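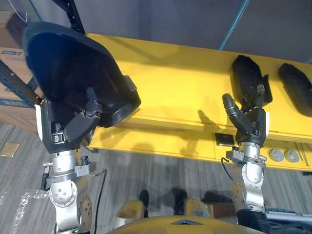
# Cleline 2

Bimanual planning and grasp control for robots that handle bulky, rounded or awkward parts.

Cleline 2 is a software package from Masanja. It takes joint states, wrist camera streams and one head camera stream, and sends joint targets back to the robot's own controller. It covers the part of the job between "the robot can see the object" and "the object is where it should be": choosing a grip, planning both arms together, watching the hold while the part is in the air, and setting it down.

It does not replace the motor controller or the safety system you already have. It runs on a separate computer and talks to the robot over Ethernet.

## What is in the package

| Module | What it does |
|---|---|
| Planner | Plans paths for two arms in one shared space, with self-collision checks |
| Grip | Proposes and ranks grips from the camera streams |
| Hold | Watches a held part during a move and reports slip or tilt |
| Scene | Keeps a short-term map of shelves, tables and objects in reach |
| Bench | Records, replays and compares runs |

Planner, Grip and Scene are needed for normal operation. Hold and Bench can be switched off, though we don't recommend running without Hold on parts wider than the hand.

## Planner

Most two-arm planners treat the second arm as an obstacle for the first. That is fine for small parts. With a large shell or cover, the part itself becomes the biggest obstacle in the workspace, and it moves. Planner attaches the held part to the arm's model as soon as the grip closes, using the shape estimate from Scene, and both arms are planned against it from then on.

The planning cycle is fixed at 200 ms. If no valid path is found in that time, the arms stay on the last valid one and slow to a stop at its end. The operator sees a yellow state in the console and the reason in plain text, for example "right arm blocked by held part."

Each arm can carry a different type of end tool. A two-finger gripper on one side and a multi-finger hand on the other is a supported setup, and the two are configured in separate files. The grip model for one is never applied to the other.
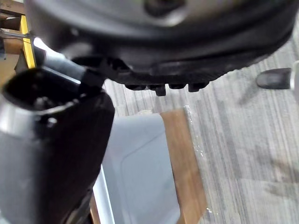
## Hold

A wide part close to the wrist will fill much of the wrist camera's view, and often the edge nearest the camera is out of focus. Earlier releases of Cleline dropped tracking at that point and relied on joint torque alone. Version 2 keeps using the image. It follows whatever part of the rim or surface can still be seen, compares its position with the gripper body, and raises a flag if the two drift apart.

Hold also keeps reading the background past the part. Repeating floor patterns, such as striped carpet, caused false motion reports in version 1. They are now handled by a filter that checks the apparent floor motion against the arm's joint readings. The filter is on by default. Turn it off if the robot is on a moving platform without odometry.

Three responses can be set when a slip flag is raised:

- `pause` stops both arms and waits for the operator
- `regrip` lowers the part to the last known flat surface and tries again
- `log` records the event and carries on

The default is `pause`. We ship it that way on purpose and suggest leaving it until you have a few days of runs to look at.

## Grip

Grip works on thin rims, flat pads and solid bodies. For rims, it looks for a section of edge that both fingers can reach without the palm touching the inside of the part. For flat parts lying on a shelf, it prefers the end nearest the robot and comes in from above.

Dark matte and glossy dark surfaces remain the hardest case. Depth readings drop out on them, and Grip falls back on the outline of the part against the surface it is resting on. A pale or brightly colored shelf helps a lot. A black part on a black mat is not supported in this release.

## Bench

Bench writes one folder per run with the camera streams, joint data, planner decisions and flags on a common clock. Runs can be replayed at any speed, and a changed configuration can be tested against an old recording before it goes near the robot.

Our own test library holds 3227 recorded runs. Of these, 274 contain at least one slip flag, and that subset is included with every license so that you can check your settings against known trouble. The library is provided for testing only and may not be passed on.

## Requirements

- Linux computer with a dedicated graphics card
- One wrist camera per arm, one head camera
- Joint position and torque readings from both arms
- Wired network between the computer and the robot controller
- Robot description file with accurate tool dimensions, including any covers and cable mounts

The last item causes most of the support requests we get. If a plastic cover or a cable loop is missing from the model, Planner will believe there is free space where there isn't any. Measure the tool as fitted.

## Known limits

- Transparent film and crinkled plastic may show up in Scene as solid objects. Clear the area or mark it as ignored.
- Handing a part from one arm to the other works only for rigid parts.
- Scene forgets objects that have been hidden behind a held part for more than 2 minutes.
- Replays made in version 1 must be converted with the `bench-convert` tool before use.

## Licensing and support

Cleline 2 is licensed per robot. The license includes all five modules, updates within version 2, and email support. Integration work on site is handled by Skunstead, and can be quoted together with the license. Customers using the Sakeo operator console can connect it directly; the plug-in is in the main download.

Version 1 will receive fixes until the end of May. Upgrading keeps your tool files, but the grip settings have to be entered again.

For a trial license, write to Awuor Masanja and include your robot description file and a short recording of the task.

Page last updated Dec 16, 2019.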